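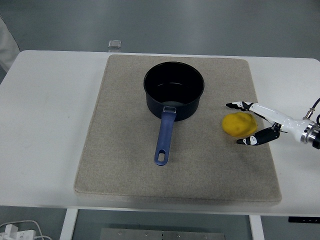

第七章 开放日与来访演示

演示台的布置在观众进场之前完成,演示期间不再改动台面。本章适用于在展厅、教室或实验室里用 Kekine 工作台向来访者做抓取演示的场合,日常采集和调试仍按第四章执行。台面上只放演示要用的东西:米色毡垫铺在白色台面中部,深色汤锅放在毡垫靠里的一侧,蓝色长柄朝向台前,黄色的土豆状物件放在锅的右边,机械手从右侧伸入,手指张开,一上一下停在物件两旁。后文的“起始姿态”指的就是手指处于这种张开状态,尚未合拢。

7.1 演示前须确认的事项

演示负责人应在开放日前一天与场地方核对下列内容,并填入附录 C 的登记页。

1. 演示房间的名称和门牌。Hsieh 厅用东侧门进设备,西侧门走观众,两侧门不要混用。
2. 供电回路。工作台与展厅照明不得接在同一回路上。
3. 地面。工作台应放在平整的硬质地面上,不要放在地毯或可移动的舞台板上。
4. 观众人数。每场不超过 10 人。人数超出时分场进行,不要让后到的人站在前一组身后观看。
5. 值守人员。每场至少两人,一人操作 Sesach 控制软件,一人站在台侧,手边有急停按钮。
6. 设备编号。Hirker 出厂铭牌上的编号应与登记页一致,报修时需要用到。

注:年龄较小的来访者较多时,每场人数再减一些,由演示负责人决定。登记页上写实际到场人数,不写预约人数。

7.2 布置台面

1. 关闭机械臂的使能,确认 Sesach 主界面右上角的状态为“未使能”。
2. 用干布擦净台面。台面上有水渍或灰尘时毡垫会滑动。
3. 铺毡垫。毡垫前沿靠近台面前沿,但不要超出。左右两侧和远端都应露出台面。
4. 用手掌从中间向四角抹平。圆角处如有翘起,翻面压平一晚后再用,不要用胶带粘。胶带反光,识别时会被当成物件边缘。
5. 把汤锅放在毡垫中间偏远端的位置。锅柄朝台前,尽量与台面前沿垂直。
6. 把黄色物件放在锅的右侧,与锅壁之间留出一个手掌的宽度。
7. 清走台面上的其他物件,包括笔、登记表、水杯和扳手。
8. 站到操作位,对照 Sesach 里的预览画面检查一遍。锅口、锅柄和黄色物件都应完整出现在画面里。

注:锅柄的方向会影响放置动作。锅柄偏向右侧时,手腕下放途中有可能碰到柄的根部。布置后如有人挪动过锅,应从第 5 步重新做起。

注:毡垫可以换成同样尺寸的其他垫子,但颜色应与物件有明显差别。浅黄色的垫子不适合配黄色物件使用。深色绒面垫子能用,只是锅的轮廓不容易识别,需要重新采一次背景。

小心:演示用的锅里不得盛水,也不得放食物。锅只作为放置目标,演示程序不包含加热或搅拌的动作。

7.3 电源与线缆

1. 工作台的插线板放在地面上,靠台腿外侧,不要放在观众会踩到的位置。
2. 插线板余下的线盘好后用扎带固定。线圈不要压在台腿下面。
3. 检查手腕处的线缆。线缆应有一段自然弯曲,手腕转到两端极限时都不绷紧。
4. 检查线缆接头是否拧到位。用手指轻推接头,不应有晃动。
5. 先接通控制柜电源,等指示灯稳定后再接通机械手电源。顺序反了不会损坏设备,但 Sesach 会报“末端未响应”,需要断电重来。

警告:接通电源之后,任何人不得把手伸进毡垫上方的区域,直到 7.4 的空载检查做完。

注:需要用延长线时,只用一根,不要把两块插线板串接。展厅的地插间距较大,遇到这种情况应挪动工作台,延长线不能横穿观众通道。

7.4 空载检查

空载检查在观众进场前 200 秒以上完成,给机械手留出回到待机位的时间。检查时台面保持已经布置好的样子,机械手不合拢。

1. 在 Sesach 里选择“检查”,再选“空载”。
2. 点“使能”。听到制动器松开的声音后,等待状态变为“就绪”。
3. 点“抬起”。手腕应平稳上升,途中没有停顿。
4. 点“张合”。手指依次张开、合拢、再张开。观察各段关节是否同步,指尖有没有擦碰。
5. 点“回起始姿态”。手指应停在物件上下两侧,指尖不碰到物件,也不压到毡垫。
6. 按下急停按钮,确认手臂立即停住,界面显示红色提示条。
7. 旋开急停按钮,点“复位”,再次使能。

如果第 5 步中下侧手指压到毡垫,进入“偏置”页,把高度值加大一格,再做一次第 5 步。连续调整三格仍然压垫,说明毡垫下面有异物,或者台面高度在运输之后改变过,应断开使能后检查,不要继续加大偏置。

注:第 6 步不能省略。上午做过检查的设备,下午开场之前还要再按一次急停。登记页上有单独的一栏用来签字。

7.5 演示流程

一场完整的演示由讲解、自动抓放、手动示教和提问四部分组成。讲解词可以自行准备,动作顺序按下面的步骤进行。

1. 请观众站到地面标线之外。台侧值守人员就位,手放在急停按钮旁边。
2. 讲解人说明机械手接下来要做的事:夹起黄色物件,移到锅的上方,放进锅里。讲解时机械手停在起始姿态,不动作。
3. 操作人员在 Sesach 里载入程序 1059。界面左下角会显示程序号,应读出来核对。
4. 把速度设为“演示”档。“生产”档在有观众的场合不得使用。
5. 操作人员口头报“准备动作”,值守人员回答“可以”,然后点“运行”。
6. 机械手合拢并抬起物件。若物件滑脱,程序会自行停在抬起位。此时点“暂停”,不要用手去接。
7. 机械手移到锅口上方,下降,松开。松开之后手指会在锅口上方停留片刻,再退回待机位。
8. 点“去使能”,待状态变为“未使能”,由值守人员从锅里取出物件,放回锅的右侧。
9. 重复第 5 至第 8 步。每场自动抓放不超过六次,时间不够时可以减少。

取放物件时,值守人员应从台前伸手,不要绕到机械臂一侧。复位时不必把物件摆得与上一次完全相同,程序会重新识别位置和朝向。若想让观众看到这一点,可以请一位观众说出物件该横着放还是斜着放,由值守人员代为摆放。

小心:不要让观众自己摆放物件,即使机械臂处于未使能状态。

注:物件表面凹凸不平,两根手指每次夹到的位置会有差别,抬起后物件在指间略微转动属于正常现象。转动之后仍能放进锅里的,记为成功;碰到锅沿后落入锅内的,也记为成功,但要在备注栏写“碰沿”;落在毡垫上的记为失败。

7.6 手动示教(可选)

手动示教由操作人员完成,来访者只观看。使用示教手套时按第五章佩戴和校准。

1. 确认自动程序已停止,界面左下角没有程序号。
2. 切换到“跟随”模式,把跟随比例设为低档。
3. 操作人员坐在操作位,面向台面,手放在静止位置后再使能。
4. 缓慢移动手部,先做张合,再做平移。
5. 夹住物件后抬高,越过锅沿,再移到锅口上方。不要贴着锅壁横移。
6. 做完一次后先把手放回静止位置,再去使能。

讲解人可以在第 4 步向观众说明手指的动作与操作人员手部动作之间有一点延迟。延迟明显变长时,应退出跟随模式,检查网络连接,不要一边讲解一边继续操作。

注:Hsieh 厅的无线网络在人多时不稳定,示教一律使用有线连接。网线从控制柜背面引出,与电源线分开走。

7.7 常见提问的答复口径

来访者的问题多数与安全、速度和用途有关。讲解人可以参照以下内容作答,不清楚的问题记下来,会后再回复。

关于速度。演示档比设备平时运行的速度慢,是为了让观众看清手指的动作。不要在现场临时换档证明这一点。

关于力度。手指合拢时有力度上限,在“末端”页里设置。来访者问能不能夹鸡蛋时,可以回答需要另外设定,当天不做。

关于认物件。程序按形状和颜色寻找物件,没有登记过的东西不会去夹。来访者拿出钥匙、手机要求试夹的,应婉拒。

关于锅。有人会问为什么不拿真的灶台来做。本章的演示只包括抓取和放置,烹饪类任务不在 Kekine 的演示程序里。

关于价格和供货。请来访者留下联系方式,由 Hirker 销售部门答复,讲解人不报数字。

7.8 演示中断时的处理

机械手停住不动,界面没有报错:先看状态栏。显示“等待识别”的,多半是有人的影子落在毡垫上,请观众后退一步,等待程序继续。超过一分钟没有恢复的,点“停止”,去使能,重新载入程序。

手指夹空:点“暂停”,去使能,检查物件是否离锅太近。物件贴着锅壁时,靠锅一侧的手指没有下探的空间。挪开后从 7.5 第 5 步继续。

毡垫移位:去使能,重新铺垫,按 7.2 全部重做,并重新做一次空载检查。不要只把毡垫推回原位。

锅被带动:手指勾到锅沿或锅柄时立即按急停。确认手臂停住后,由值守人员托住锅,操作人员在界面上选“释放末端”。手指张开之后再把锅移走。检查锅柄根部的金属连接件有没有松动,松动的锅不再用于演示。

断电:机械臂断电后制动器会自动锁住,手臂停在原处,夹着的物件有可能掉落。恢复供电前先关掉控制柜开关,恢复之后按 7.3 的顺序重新接通,再做空载检查。

观众越过标线:值守人员可以直接按急停,不必先与操作人员确认。按下之后请观众退回,说明情况,再复位。误按不算故障,不用写报告,在登记页上画一道即可。

警告:急停之后如果手腕或手指有异响,或者法兰连接处看得出间隙,当天的演示到此为止,不得复位继续。

7.9 收尾

1. 让机械手回到收起位,去使能。
2. 退出 Sesach,等日志保存完成的提示出现后再关机。
3. 先断机械手电源,再断控制柜电源,最后拔下插线板。
4. 把黄色物件和锅收进物料箱。锅柄朝上放,不要压在别的物件下面。
5. 毡垫卷起存放,不要对折。折痕会留在表面,下次铺平需要很长时间。
6. 用无绒布擦拭指尖。指尖上粘有毡毛时用镊子取下,不要用酒精浸泡。
7. 在登记页上写明场次、自动抓放的次数、失败次数和备注,由演示负责人签字。

登记页交给 Lawal Odukoya,原件留在设备所在的房间,另存一份扫描件。八月的开放日安排在星期五,当天场次较多,登记页按场分开填写,上午和下午不要合用一张。

注:设备在两场之间需要搬到另一个房间的,应按第三章重新调平,再回到 7.2 开始布置。搬运时拆下机械手,法兰口盖上防尘盖。防尘盖放在物料箱的侧袋里,用完放回原处。

手指磨损的检查周期见第九章,更换指尖的方法见 9.4。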